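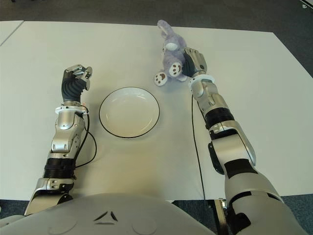
Are rents going up at Forsberg Court when the new management company takes over?

Not this year for anybody with a signed lease. Month-to-month renters are the ones who need to read their mail, and I'll get to them in a minute.

So the handover is finally happening. Orasar, the company that has run the Forsberg Court apartments for as long as I've been writing this column, is out at the end of February, and Grurkska Property Management is in. Residents got a letter under the door on Monday. I got mine too (I've rented a one-bedroom in the back building for years, so consider that my disclosure), and then I went to the evening meeting in the leasing office with a notebook and a granola bar, which was dinner.

The short version is that the building has not been sold. I know that rumor has been all over the laundry room. The owners are the same, the leases are the same, and the address on your checks is the only thing that changes right away. If you pay online, the old portal shuts off at midnight on the last day of the month and you'll need to set up a new login. Autopay does not carry over! Please go do that before you forget, because the late fee is still $40 and the grace period is still short.

Now, month-to-month. There are 22 apartments without a current lease, and those folks are being offered a choice. They can sign for a year at the rent they pay now, or stay month-to-month and pay $300 more starting in June. That got a loud reaction in the room, as you'd imagine. One woman near me said she'd been month-to-month since her kids were in grade school and had never once been asked to sign anything. The Grurkska rep said the offer stays open until the end of April and that it would be in writing, with a copy for the renter to keep. I asked twice about the copy.

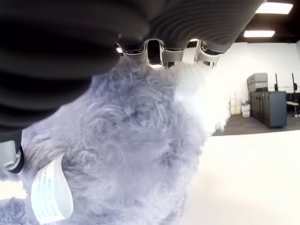 Security deposits took up the biggest chunk of the meeting, and I came away feeling a little better about them than when I walked in. All deposits move from Orasar's account to the new one, and every household gets a statement showing the amount. If your number looks wrong, you have 30 days to say so, and you should bring your original lease or a canceled check. I went home and dug mine out that night. It says $400, in my own terrible handwriting, and it was in the same folder as the move-in form where I'd listed every ding in the kitchen. I mention the form because the new company plans to do its own walk-throughs this spring, and they'll be looking at the small hardware, the hinges and brackets and so on. Loose ones should go on the list now, before someone decides you did it. Take your own pictures, too, and email them to yourself so they have a date on them.

Repairs are the part I'm least sure about. Orasar had one maintenance guy on site and a phone that sometimes got answered. Grurkska is going with a shared crew that also covers Claltuno Gardens across the road, with requests going in through the website or by text. They promised a reply the same day for anything involving heat, water or locks. For everything else the answer was "as scheduled," and when somebody asked what the schedule was, we moved on to parking.

Parking! Okay. Assigned spots stay assigned. Visitor spots will need a paper tag in the windshield overnight, and each apartment gets two tags. Lose one and you pay for the next one, though they didn't have a price yet. The motorcycles by the dumpster can stay where they are for now, and the rep said "for now" in a way that made the motorcycle people look at each other.
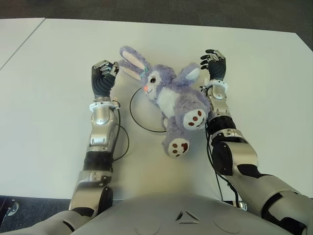 Pets came up right after that, and it was mostly good news. Any cat or dog already on your lease is fine, with the same monthly fee as before. If you have an animal that isn't on your lease – and judging by the barking on my floor, some of you do – there's a window in March to add it without a penalty. After that it counts as a lease violation. The size limit for dogs isn't changing, but it is going to be enforced, so if yours has been "still growing" for a few years, call the office.

A few people asked about the roof and the gutters on the front building, and whether the owners plan to put money into the place or just hand it to a new company and hope. The rep said a contractor has been out to look and that bids are being collected. That's as far as it went. I've asked the owners' office for something more and will print it if they send it.

The leasing office will have extended hours the first week of March, open until 8 p.m. with someone there to help with the new portal. Bring your phone and a photo ID. If you rent at Forsberg Court and your letter says something different from mine, I'd like to see it, so drop a copy in the slot by the mailboxes with my column's name on it.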